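The Fingers Have a Nurse

By the time the coffee machine at Bovby has warmed up, Kalliopi Trajkovski has already been through the night's complaints. They come on sticky notes. "Left one feels lazy," reads the first. "Right one dropped a cup AGAIN," reads the second, underlined hard enough to tear the paper.

Trajkovski looks after the hand-held grippers in the firm's Weststead workshop, where people spend their days picking things up so that robots can later be taught to do the same. Her title is Hardware Lead. The sticky notes tend to be addressed to "Gripper Mom," a name she dislikes and has stopped fighting.

The standard test of a gripper's health is a paper cup. You pick it up, you move it, you set it down on another cup, and you try to leave it looking like something you could still drink from. Steel parts are easy, Trajkovski says. Steel forgives. A paper cup keeps a record of everything you did to it.

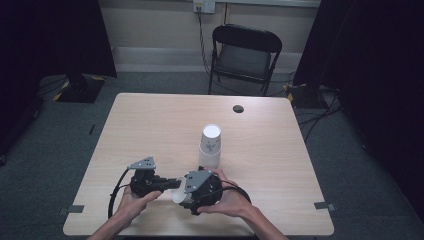

A healthy pair gets through 90 cups in a session with a handful of casualties. When the crushed pile starts growing, the pair goes to her bench, and its operator goes to find a sandwich.

The bench routine takes 11 minutes if all goes well, and she has a low opinion of people who claim to do it in five. First the cable: she wiggles it at the connector while watching the readout, because a bad cable can imitate nearly any other disease. Then the screws. She checks every one by hand with a short driver, having once trusted a powered one and spent an afternoon drilling out the result. Then she opens and closes the jaws, slowly, next to her ear.

"You want boring," she says. "If I hear anything interesting, I take it apart."

The pads get the most attention. They have to meet squarely, and they drift. A finger that has been knocked against a table edge all week will look perfectly straight to anyone who wants to go home.
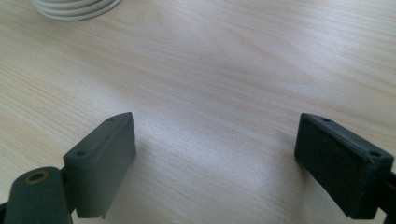
Lint is the other enemy. It gets onto a gripping face and stays there, and Trajkovski goes after it with masking tape wrapped sticky side out around a thumb. A supplier in Natley once sent her a special cleaning kit. She kept the case, which holds her lunch.

Everything goes into what the staff call the Levchenko, a fat green ledger named for the stationery shop it came from. The software people have offered to replace it with a database. So far the ledger holds 58 repairs to a single stubborn pair, with remarks in the margin that a database would probably reject.

That pair is back on the bench this morning with the torn note stuck to it. She wiggles the cable. The readout jumps, and she reaches for the ledger, then for a new cable, and asks whether there's any coffee left.

We use cookies to remember your preferences and improve your visit. Accept all | Manage settings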